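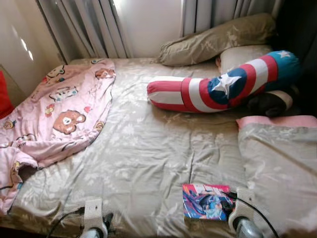

Figure 1. Bed station at the Zendau open day, seen from the robot's side.

Visit to the Zendau Open Day, Rirkville
Project report, Introduction to Automation
Pichler Technical College
Submitted by: Pieter Moodley
Date of visit: Jun 19, 2024

1. Purpose of the visit

The course requires each student to attend one public demonstration of working automation and to report on it. The report is to describe the equipment, the task, the way in which the task was presented to visitors, and any points that bear on the student's own project. My own project, which began in May, concerns the handling of cloth by a simple two-finger gripper. I therefore asked to attend the open day held by Zendau at its building in Rirkville, where household tasks with two-armed robots were to be shown.

Before the visit I read the course notes on grasping and wrote down three questions. The first was how the robot would find a good place to take hold of a blanket. The second was how the two arms would share the work. The third was how the staff would decide whether a task had been done well enough. These questions are taken up again in Section 6.

2. Arrangement of the open day

Visitors were received at the front desk and given a badge and a printed sheet of safety rules. The sheet was short and was read aloud before each group went in. Visitors were to stay behind the marked line, to keep bags off the floor near the cables, and to stop talking to the operator once a run had been called. Attendance for the whole day was given as about 300 at the closing talk.

My group was taken first to a workshop, where arms were being fitted and checked, and then to the household area. The household area is divided into stations, each set up to resemble part of a home. A staff member stayed with us throughout and answered questions between runs. The bed station took up most of our time and is the subject of this report.

A second project, called Lestitz, was presented on a poster outside the household area. According to the poster, Lestitz deals with the scoring of cloth tasks and is carried out by the same group. It was not part of the demonstration, but the staff member referred to it several times and its scoring rules are summarized in Section 5.

3. Equipment

The robot at the bed station has two arms, mounted side by side and facing the bed. Each arm ends in a gripper with dark fingers held in a white housing. Cables run along the outside of the arms. The staff member explained that this routing is a matter of convenience during development, when grippers are often exchanged, and that a later version would carry the cables inside the arm.

A cable on the outside can rest on the bedding and be carried along with a fold, and it also reduces how far the wrist can be turned before the operator has to unwind it. In my own project I had treated the cable as a detail to be dealt with at the end. After the visit I moved it to the first page of the requirements.

Control of the arms was described to us in general terms. An operator can guide both arms directly, and the movements can be recorded and used later to train the robot to perform the same task without guidance. All of the runs we were shown were guided. The staff member was clear on this point and repeated it when a visitor asked whether the robot was deciding for itself.

4. The task

The task announced to our group was "blanket and loose items." A child's blanket is left bunched on one side of the bed, and a few other objects are left among the bedding. The robot is to take hold of the blanket, open it as far as the arms allow, and move any loose item out of the way before the blanket is drawn over it. Pillows are left where they are.

The staff member asked us to consider the task from the point of view of a person doing it at home. Most people begin by pulling at whatever corner is nearest. If no corner can be seen, they shake the blanket until one falls free. A robot with short reach and a slow wrist is poorly suited to shaking, and so the operator is taught to look for an edge and to work along it by small regrasps until a corner is found.

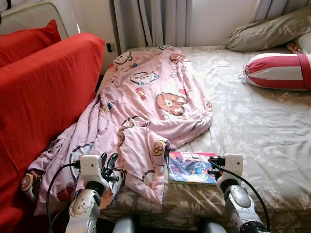 Small regrasps take time, and a visitor standing behind the line may have the impression that little is happening. The operator opened the fingers, lowered them onto the cloth, closed them, lifted slightly, and then in many cases let go and tried again a short distance away. The lift was used as a test. When the cloth rose in a single layer the grasp was kept, and when two layers rose together it was released. The staff member called this "checking the pinch" and said that new operators tend to leave it out.

The division of work between the arms followed a simple rule. One arm held and the other explored. The holding arm changed several times in a run, and before each change the operator said the word "swap" aloud, partly for our benefit and partly, we were told, out of habit from training. At no time in the runs we saw did both arms pull in opposite directions with force. It was explained that the fingers would slip before the cloth tore, but that a slip at the wrong moment sends the blanket back into a heap and the run has to be started over.

Some further notes on the task, taken during the runs:

The fitted sheet is not to be pulled loose. A fingertip pressed too deep picks up the sheet along with the blanket, and the operator watches for creases spreading away from the fingers.

Printed cloth is used on purpose at this station, and plain cloth on other days. The staff member did not say which is the harder of the two.

Bedding is rearranged by hand between runs. A card with the starting layout is kept at the station, but only the side of the bed on which the blanket is placed is fixed.

5. Loose items and scoring

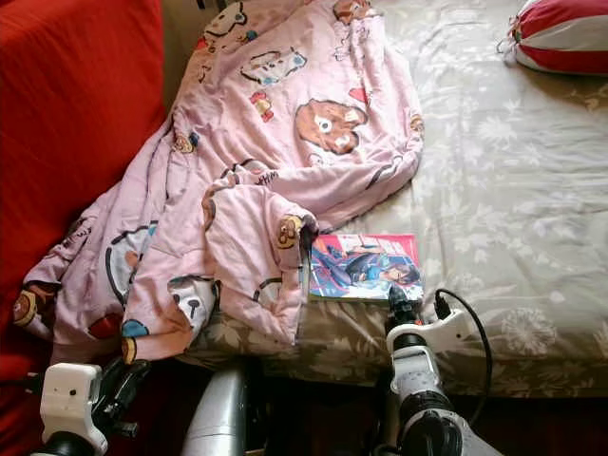 Flat objects were the part of the demonstration that drew the most questions from our group. A soft toy or a cushion gives the fingers something to close around, while a thin item on a soft surface offers almost nothing. The edge sinks when pressed, and the item slides away from the finger that touches it. The glossy booklet lying near the front edge of the bed is a good case for study, with the black fingertips of the right gripper over the lower right corner of its cover. Coming in at a corner allows one finger to press down on the mattress beside the item, so that the hollow in the sheet opens a small gap below the cover. The operator described the method to us in these terms and advised against approaching from the middle of a long side.

The scoring rules of the Lestitz project were explained at this point. A run is given one mark for each stage completed: item found, item lifted, item set down clear of the blanket, blanket edge found, corner found, blanket opened. The highest score is therefore six. No mark is given for speed. A run in which the item is bent or dropped may still earn the marks for later stages, but a note is entered and the run is reviewed before it is used for training. At the time of the open day 636 runs had been scored under these rules, according to the poster.

I asked whether two people scoring the same run would reach the same result. The reply was that the early stages cause no disagreement, but that "blanket opened" is often disputed, and that the wording of that rule had been changed more than once. A blanket may be spread over most of the bed and still have one corner turned under. The current wording asks whether a corner could be picked up by hand without searching for it.

6. Relation to the student project

The first of my three questions was answered in part. The place to take hold of the blanket is found by following an edge, and a grasp is tested by a small lift before it is trusted. My gripper has no means of telling one layer from two, and I had not planned a test lift. One will be added. It will be judged by eye for the present.

The second question, on sharing work between arms, applies only indirectly to a project with a single gripper. A weighted clip can serve as the holding arm, and the gripper can explore. I intend to try this on a hand towel before moving to anything larger.

The third question was answered most fully. My original plan called each trial a success or a failure. A list of stages would record much more from the same number of trials, and I have asked my instructor for permission to change the plan accordingly. The proposed stages are given in the appendix to the project file.

Two matters remain open. I was not able to learn how much force the fingers apply, as the workshop part of the tour was brief and the question was passed on to a colleague who was with another group. I also did not see a run without an operator. Zendau has stated that requests for a follow-up visit may be sent in writing through the college, and a letter has been prepared for the instructor's signature.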